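5.3 Loss of marker tracking in two-handed recordings

We now turn to the failure that cost us the most time, and which we suspect other groups using hand-held grippers have met without quite knowing what to call it. In the Dudik setup, the position of each gripper is worked out from the square fiducial markers attached to it, and the recorded path is later replayed on the arms. When a marker is lost for a moment, the software fills the gap with a smooth curve between the last good reading and the next one. For short gaps this works very well, and we had grown rather fond of it.

The trouble came to light one Tuesday, during replay of the notebook task. The left arm moved down toward the tabletop at a perfectly steady pace and kept going, pressing its fingers into the surface until the force limit stopped it. The finger pads were torn and the wrist mount was bent, though everyone was standing outside the marked area and no one was hurt. Our first thought was a calibration error, and Maëlys Vasseur spent the better part of two days patiently recalibrating a system that had nothing wrong with it.

It was Gaspard Le Goff who went back to the raw tracking log and found the real cause. During the demonstration the two grippers had come close together, one marker had been hidden behind the other hand, and the gap had lasted 50 frames. Our limit for filling gaps was meant to be 7, but the setting was read only when the program started, and the operator had changed it afterward through the menu. The menu showed the new value quite happily while the old one, with no limit at all, stayed in force. The filled-in path was smooth, plausible and passed straight through the table.

We then went through the rest of the October recordings and found the same fault in 6 more episodes, all of them two-handed and none of them replayed so far, for which we are grateful. These were removed from the Urham set. The program now reads the limit at the start of each episode – a change of very few lines – and any path that dips below the table plane is refused before it can reach an arm. We have also asked our operators to keep their hands a little farther apart when they can, though some tasks simply don't allow it, and we would not want people working stiffly for the sake of our markers. Figure 7 shows the workspace and the hand-held devices.
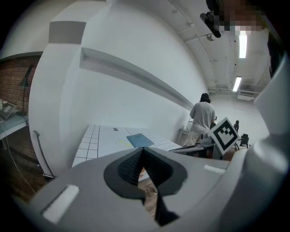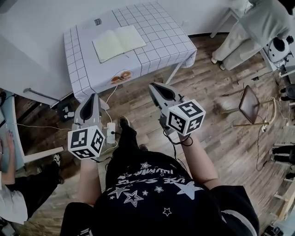
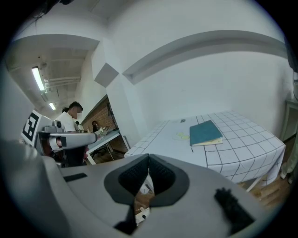 Figure 7. Hand-held grippers at the grid-marked table.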